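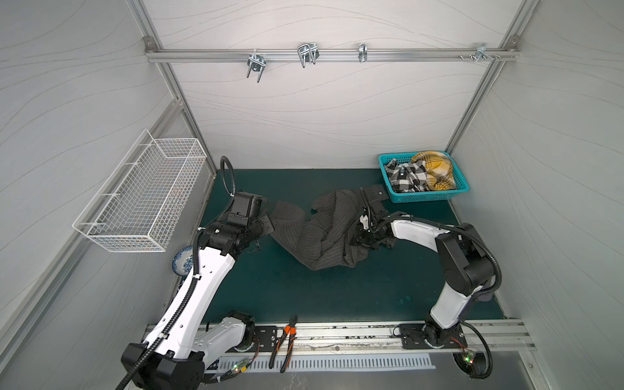

Pinstripes, mid-crumple. Laundry thread, sorry.

Someone sent me the Kaketti folding method again. Fold any shirt the same way, stand it up in the drawer, never iron again. 3,482 likes on the post. I have some doubts.

First doubt: every demo uses a T-shirt. A plain cotton tee will fold into anything, my dog could get a decent rectangle out of one. Show me a button-up with a collar.

Second doubt: "never iron again". Mate. A crease is a crease. Folding a wrinkled shirt neatly gives you a neat wrinkled shirt.

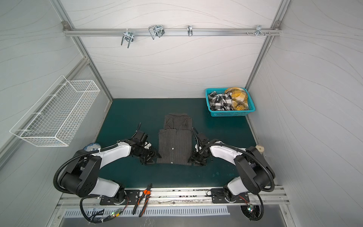
And the drawer thing. A tall rectangle looks lovely lying flat. Stand six of them on end, pull one out on a work morning and the rest slump over like drunks at a bus stop. I tried it for all of June last year and went back to hangers.

Jatel will also sell you a folding board for this. It's a bit of plastic with hinges. A big magazine does the same job and you can read it after. 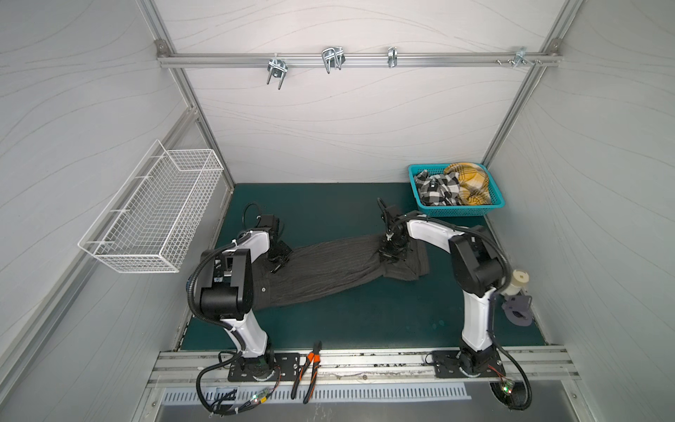
Stripes are where the method really falls over for me. The instructions say "smooth the fabric" and move straight on to the sleeves, as if smoothing were one second's work. With a dark grey pinstripe twisted through the middle like that one, you've got to get the twist out before you can even tell which way the lines run. Checks are no better. The black-and-white and the mustard ones can stay bunched in the teal basket for all I care.

What I do: button the top and the middle, face down, sleeves in, fold up from the hem. Four moves. Colour and brand of drawer organiser irrelevant.

If you've done a whole wardrobe of collared shirts the Kaketti way and they still look good after a week, post the drawer. Open, please.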